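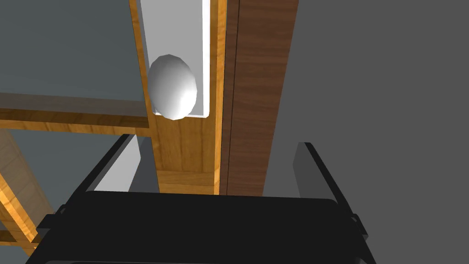 Furniture reuse store to move into former Gavier showroom

7 Nov 2019

A charity that passes on second-hand furniture to local households is to move into the old Gavier showroom on Igwe Street.

Clenda has signed a lease on the ground floor and plans to open in February. Its present shop on Cludamska Road will close the same week.

Manager Modupe Ekwueme said the charity had run out of space for wardrobes and beds. "We've been turning good pieces away since the summer," she said. "People ring up and we have to tell them to try again next month." 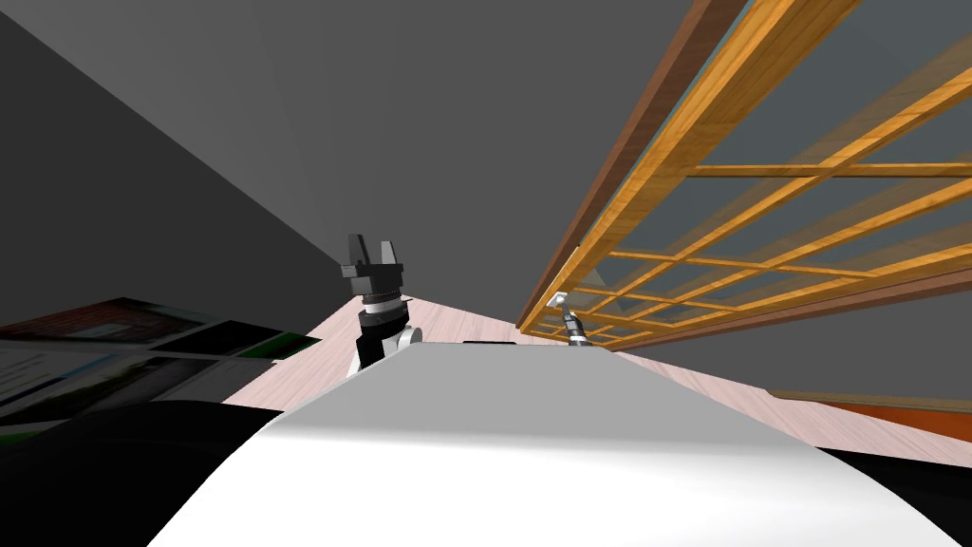
The new site has a loading bay at the rear and two parking spaces for customers. Clenda passed on 1,400 items last year - mostly tables, chairs and chests of drawers.

Tamunoemi Okeke, who runs the bakery next door, welcomed the news. "It's been shut for ages and it'll be good to have people coming past again," he said.

Collections will carry on as normal during the move. Donations can be booked by phone or at the Cludamska Road shop.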